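About Flonara
October 17, 2024
By Rami Akl

Print this page | E-mail this page

Flonara is a translation bureau. We turn instruction manuals, warranty cards and the occasional wedding speech into English that people can follow without a second cup of coffee. We have been at it for 17 years, in two rooms above the shoe repair shop on Dresach Street, and the smell of glue no longer bothers us much.

The business began with one manual for an Oltska bread oven, which told its owner to "embrace the door firmly until sorrow." Xinyi Yu, then a customer with a cold oven, rewrote the page and mailed it back with a bill. Oltska paid. She still runs the company, and she still sends bills promptly. 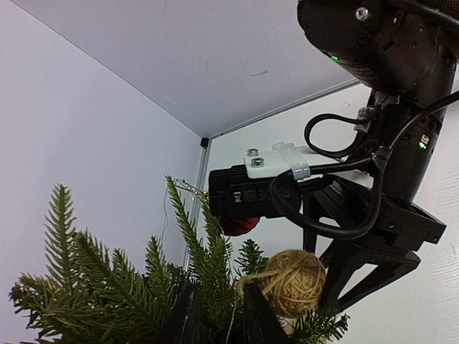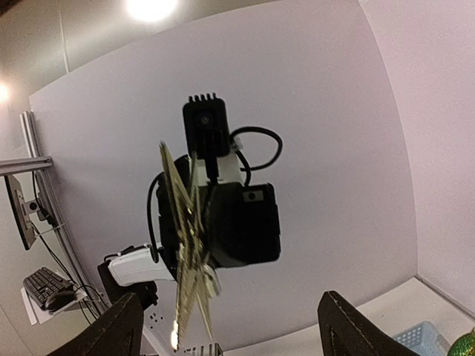 Flonara Company Pages, No. 2, p. 17

Our glossary holds 3,151 terms, a good many of them words for "screw." Each one has been argued over, some of them through lunch. The longest fight was over "knob" and lasted most of a February. Mujić, our oldest client, makes garden pumps and has kindly stopped asking us when things will be ready.

We work from nine languages into one. Small jobs, up to 2,000 words, go to a single translator and a single editor, who are not allowed to be the same person -- we tried that once. Bigger jobs get a meeting first. There are cookies at the meeting, and they are the reason it runs long.

We don't do poetry. We did do a menu, and the restaurant has since closed, though the owner was very nice about it. For prices, write to the office and say how many words you have and how soon you need them. If the answer is "yesterday," please say that too.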